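Home Opinion Columns Letters Archive

5 Jul 2022
By Elmarie Magagula

Bring back the mending basket

My grandmother kept a basket by her chair, and everything in the house that had a hole in it ended up there sooner or later. Socks, pillowcases, my grandfather's work pants, once a tent. She never made a speech about thrift. She turned on the radio after supper, put her hand in the basket and fixed whatever came out.

I didn't pick up the habit until I was well past forty, and I've been making up for lost time ever since. I love mending. I love it the way other people love gardening or baseball, and I'd like more of you to give it a try, even the ones who think they're all thumbs (I'm all thumbs too, it matters much less than you'd expect).

It started in February with a cardigan. The elbow had gone, and a new one from Vullonetti, where I'd bought the first, would have cost me 188 dollars. I spent a few dollars on yarn instead and sat down with a library book open on my knees. My first darn looked like a spider had been at it. I wore it to work anyway! Two people asked me who had done it, and one of them brought me a sweater the next week.

What surprised me most was how much I learned about my own clothes. I had owned some of those shirts for years and never once looked at the inside of them. Now I turn everything inside out in the store before I look at the price. Are the seams finished? Is there a bit of extra fabric in the hem, so it can be let down? Is the button sewn through two layers or only one? A cheap shirt will sometimes pass all of this and an expensive one will fail it, and I get a real kick out of finding that out for myself. 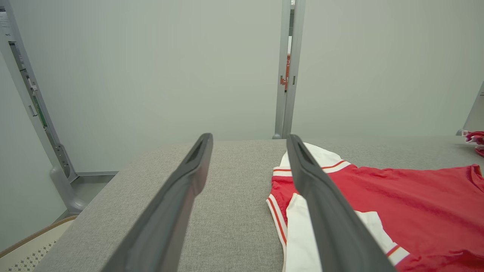 Then there's the matter of where to do it. I tried mending in bed (lost a needle, never again) and at the kitchen counter, which was too high for my shoulders. A table near a window is best, with a lamp for the evening and enough room to lay a whole sleeve flat. You want to see the hole in relation to the rest of the thing. A patch that looks straight in your lap can come out very crooked once the shirt is on somebody.

In Drornham we used to have a shop for all this. Kwiatkowski's, on the corner by the post office, sold thread by the spool and zippers by the inch, and there was always a person behind the counter who would look at your torn coat and tell you what to do. It closed 8 years ago. I miss it more now than I did then, which is my own fault for not going in more often.

So I think the town library should lend out sewing machines, the way it already lends cake pans and fishing rods. I put the idea in this column last winter and got 23 letters, nearly all of them in favor. Raed Mahasneh wrote to say he'd gladly give his mother's old Nanevis if somebody could find it a new belt. He also sent a long and very good description of how she replaced shirt collars: you unpick the collar, flip it over so the worn side is hidden, and sew it back on. I had never heard of this. I did it to three shirts that weekend and was so pleased with myself that I went looking for a fourth.

I know the argument on the other side. Time is short, clothes are cheap, and an hour spent on a sock is an hour you could have spent on almost anything else. Fine, I grant that a sock is a hard case. But an hour of mending is a pleasant hour. You can talk while you do it, or listen to a ball game, and at the end there's a warm thing in your hands that you already know fits you.

Start with a button. Use doubled thread, leave a little slack under the button and wind the thread around that slack before you tie off - that last step is the one most people skip. Then do a hem. By the time you get to elbows you'll have opinions of your own, and I hope you'll write in and argue with me about wool.

Last updated 5:40 p.m.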